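Research > Handheld Demonstrations > Sulus FAQ
Last updated 2023-01-20
4 min read

Sulus: Frequently Asked Questions

What is Sulus?

Sulus is a method for training two-arm robots on soft household items such as sheets, towels and pillowcases. A person does the task with a gripper in each hand, and a policy is trained on those recordings. The Petersen lab runs the project, and the robot tests are done at our Skundport site.

What was the question behind the study?

We wanted to know whether demonstrations made in many ordinary bedrooms would train a better policy than the same amount of data from one room. Most earlier work on cloth, ours included, used a single table with one camera position.

What did you find?

With the total recording time held equal, the policy trained on 13 homes did better in rooms it had not been trained on than the policy trained on one. In the original room the two were close, and we do not claim a difference there. The gap was largest on the first grasp of the sheet edge. Once both grippers had hold of the fabric, the two policies behaved much alike.

How was it tested?

Each policy was run in three test rooms, none of them used for training. The bed, the sheet and the starting position of the arms were the same for both policies within a room. A person who did not know which policy was running scored each trial from video.

What is Drelus?

Drelus is the software that lines up the two gripper streams with the head view. It also flags recordings where tracking was lost. It can be used without Sulus, and some groups do.

Why use handheld grippers and not teleoperation?

Speed and access. Teleoperation needs the robot in the room, and our arms do not fit up most stairs. The handheld units go in a bag. The cost is that a person can move in ways the arms cannot, so a share of the recordings has to be thrown out after a reach check.

Do you tidy the rooms before recording?

No. We ask for enough clear space on the bed to work, and the rest stays as it is. Walls, headboards and stored items are part of what the policy has to learn to ignore. In the view below, the bed has an olive-green sheet and a gray padded headboard, and a large mask carton is leaning against the wall. The light strips on both grippers are green.

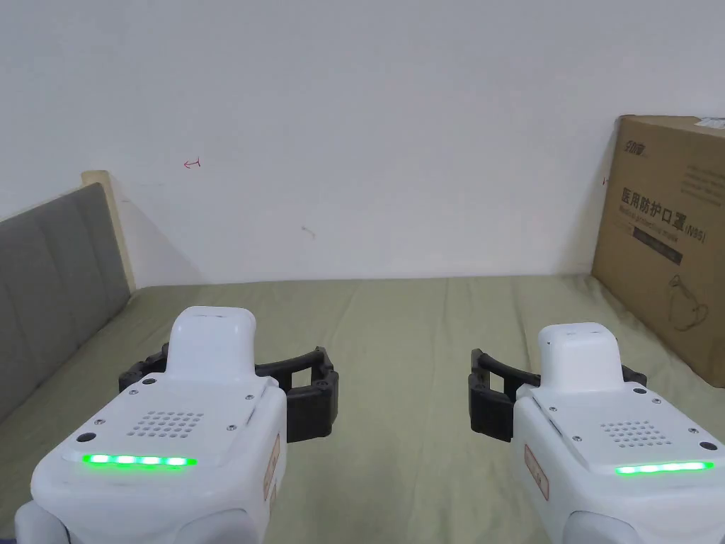 Does the head view matter?

Yes, more than we expected. Removing it from training hurt results on the larger sheets, where a gripper's own view is mostly fabric. On pillowcases it made little difference.

What does the method not do?

It does not handle fitted sheets. The elastic corners need force sensing that the current grippers lack. It also fails often when the sheet and the mattress are close in color.

Can I get the data?

We plan to release the recordings in April, after the privacy review. Homes where consent was limited to internal use will be left out. The reach check and the training code will be posted at the same time.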